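Banana duty: notes from the end of our semester project

11 December 2022

6 min read

Our project course wraps up this week, so I want to write down what my group did before I forget the details. The class is simple to explain. Each team gets time on a robot arm, picks a household task, collects demonstrations by driving the arm by hand, trains a policy on them and shows it at the end. We picked kitchen clean-up with toy food. Our team name is Umwood, which was the name of a folder on somebody's laptop and never got changed.

We started with the toy banana. I thought it would be the easy one. It is soft, so you can squeeze it without hurting anything, and it is yellow on a pale table. The trouble is that it has a peel, and depending on how you pick it up, it is a different shape every time. By the second session we had a rule that you grip it low, at the narrow end, and keep it upright while you move.
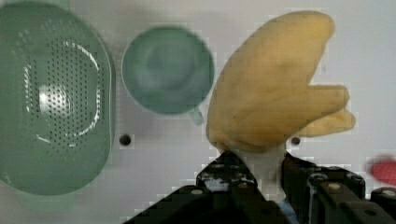
Photo: Umwood project log, wrist camera

That rule helped the people driving more than it helped the model. When all of us gripped the banana the same way, the policy learned one grip and had no idea what to do if the toy was lying at another angle. We went back and recorded a new batch with worse starting positions on purpose. Dull work, but the numbers got better after that.

The other half of the task is where the thing goes. We used green dishes as targets, and we moved them between sessions. A wide bowl is forgiving. You can let go near the rim and still have a decent chance. A cup is much harder, and the driver has to look at more than one camera view to judge the height. I was bad at this for most of the fall. I would stop too high, let go, and then have to pick the toy up off the table and start the episode again.
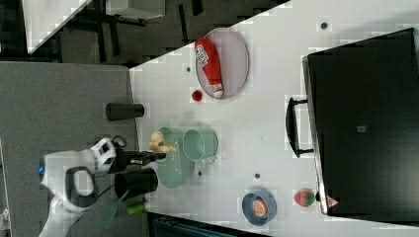
Somebody left a comment under my last post, signed Prusto, saying we should throw out any demo where the driver hesitates before the drop, because the model will copy the pause and sit there over the bowl. We had been keeping everything. I went back through our recordings with that in mind and there were a lot of pauses, many of them mine. We cut the worst ones and trained again. The arm still waits sometimes, but it doesn't get stuck the way it did.

For anyone taking the class next year, we ended up with 2,625 recorded episodes, and 1,173 of them made it into the final training set. The rest were pauses, dropped toys, camera problems, and one long stretch where we had the wrong task label typed in. Check your labels before you start driving. We lost most of an evening to that.

Our software was a mix. The course gives you a recording tool called Ondura, which works fine once it is running and takes forever to start. Labeling was done in Bogale, a small script that an earlier team left behind. It has no instructions, so I wrote a page of them and put it in the shared folder.

Clutter was the last thing we added. Up to then we had practiced with one toy and one dish. For the final version we left other things out too, like the ketchup bottle on its plate and a fruit slice in a small blue dish, so that the model would have to ignore them. The first runs with a full table were poor. The arm would head for the wrong item, or close its fingers beside the right one. More data fixed part of it. Slowing the arm down near the table fixed another part, and I wish we had tried that in July when we were testing the setup.

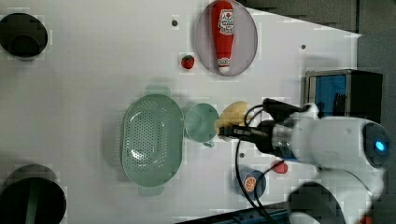 What I would do differently

I would write the reset procedure on day one. Every episode has to begin with the table in a known state, and we each had our own idea of what that was. Some of us put the strawberry back by the plate and others left it wherever it landed. With five people taking turns, that adds up to a messy data set, and it is hard to tell later whether a change came from the training or from who was on shift.

I would also keep sessions short. After an hour or so my driving got sloppy and I stopped noticing bad grips. The episodes I recorded late in a session were the ones we threw out most often.

And I would look at the overhead view at the end of every episode, before hitting save. It takes a few seconds. You can see what ended up in the cup and what is still on the table, and you can mark the episode while you still remember it.

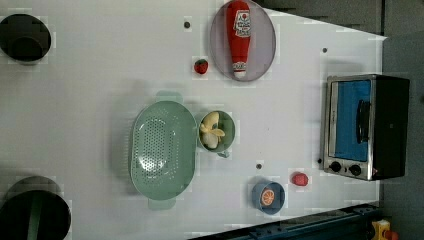 Next semester

Three of us are signing up for the second part of the course. The plan is to add the toaster oven as a step, so opening the door, putting something in and closing it again. I don't know yet how the gripper will do with the handle. We have six weeks before the lab opens again, and I'd like to have the reset sheet written by then.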